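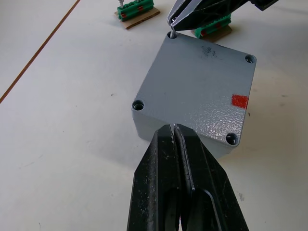 ## Earthing a metal junction box in a rented community hall

**Tedley Hall Bookings**, 7/29/20

Our association leases a hall in Gunura and wishes to have a grey metal enclosure fitted to the outside wall for the garden lighting supply. The lease requires written consent for electrical alterations. Must consent be obtained before a quotation is requested, and does the enclosure itself need to be earthed?

**Ondunard Tenancy Desk**

Consent is required before work commences. A quotation may be sought at any time, and most landlords will ask to see one. Your application should include:

- the licensed electrician's quotation
- a sketch showing the proposed position
- the colour and finish of the enclosure, where the building has a heritage listing

Please allow 29 days for a reply. Exposed metal enclosures are ordinarily earthed, but the electrician must determine this on site and issue a certificate on completion. Members should not undertake the wiring themselves.

**Athumani Gardens**

We applied in March and paid a $50 administration fee. Plastic was cheaper by $37 but the landlord preferred metal. Check whether your lease has a make-good clause, as we are liable for removing ours and repairing the brickwork at the end of the term. Do not lose the certificate. The insurer asked for our copy when the policy was renewed.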